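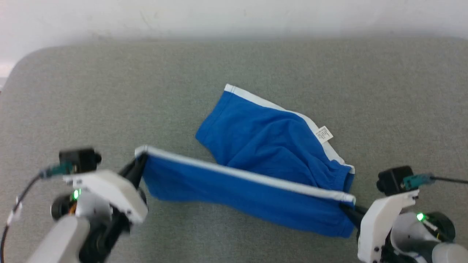 **What's the best thing to practise on when you're setting up a two-arm folding rig at home?**
One pair of sports shorts with contrast trim, and stick with that same pair until your settings stop changing. Shorts have a waistband, two hems and a fork in the middle, so you get most of the trouble a shirt would give you in a smaller piece of cloth.

I've been building the folding bench (we call it Vomcombe, long story) since August and I'm still grinning every time the arms wake up! These are the tips I wish I'd had taped to the wall on the first night.

### Cloth and bench

- Cover the bench in something with a bit of tooth. Slippery fabric skates all over bare melamine. A woven grey cover gives it some grip, and blue stands out well against the colour.
- Pull the cover tight and staple it underneath. Any ripple in it will get pinched along with the laundry.
- Go for a plain, pale wall behind. Ours has scuffs and they've done no harm.
- Hems and piping are your friends. They're thicker than the body of the cloth, so the fingers have something to close on.

### Arms and wiring

- Tie camera cables to the arm partway along and leave slack at every joint. Bend the arm through its full reach by hand, power off, before you do up the last tie.
- Label both ends of every lead. I used Tometti tags and a laundry marker.
- Write your servo positions in a paper notebook. My left gripper closes nicely on a hem at 2221 and just kisses it at 956, and I'd have lost both numbers if they'd only been on the laptop.
- Move both arms at the same slow speed when they share a piece of cloth. I run mine at 40 per cent and it's plenty.

### Between tries
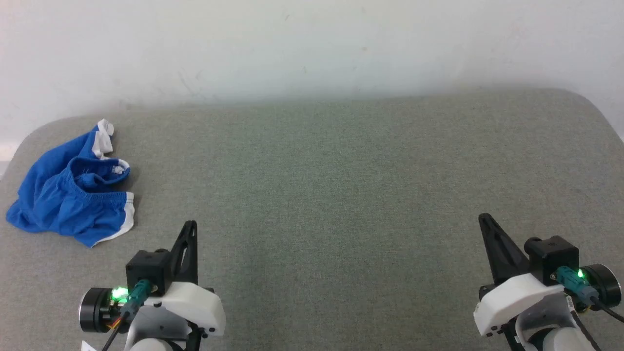 Nikola Begović wrote in to say that starting from a neat, flat layout every time is a trap, and that the Muñoz bench only got good once the clothes were dropped any old way before each go. I've tried it and I'm a convert. Drop, nudge, go!

Other bits for between runs:

- Park both grippers at the near side so you can reach in safely, and keep a hand near the power switch.
- Give the fingers a wipe. Lint builds up faster than you'd think.
- If a pinch misses 3 times in a row, stop and check the finger screws before you touch the code. Mine had worked loose twice (sigh).

Next up is a sleeve attachment from Atov, which is still in its box under the bench. I'll add notes on it to this page once it's bolted on.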